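How do I get a white tabletop smooth and clean again?
Posted August 23, 2025 in Home & Cleaning
1,096 views

Melville
I have a white table that I use for just about everything - bills, mending, rolling out dough when the kitchen counter is full - and since last October it has slowly gone from bright to kind of tired looking. There's a gray haze, and a patch near one end that feels a little sticky no matter how often I wipe it. I don't know what the top is made of (it came with the apartment), so I'm nervous about anything harsh. What would you try first?

Norkosa
Oh, I feel for you, I've been there! My guess is that most of your haze is old cleaner that never got rinsed off, and every new wipe just spreads it around. Put one small drop of dish soap in a big bowl of warm water, wring your cloth out well, and go over the whole top. Then do it all again with plain water, twice if you have the patience, and dry it with a soft towel. For the sticky patch, lay a warm damp cloth on it for a few minutes before you wipe. If a mark still hangs on, make a thin paste of baking soda and water and try it in a corner first, very gently, because it can dull a shiny finish. My own table is 17 years old and I still do this every couple of months, usually with the radio on. 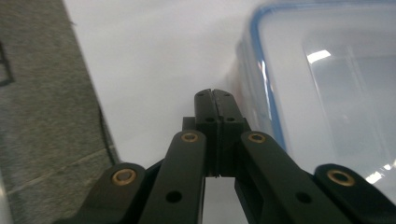

Zutex
Norkosa's right about the rinsing, but I'd leave the baking soda in the cupboard until you know what the top is. I dulled a nice one that way and a new top was going to cost me about 400 dollars, so now I live with the spot. Plain soap and water, and go easy.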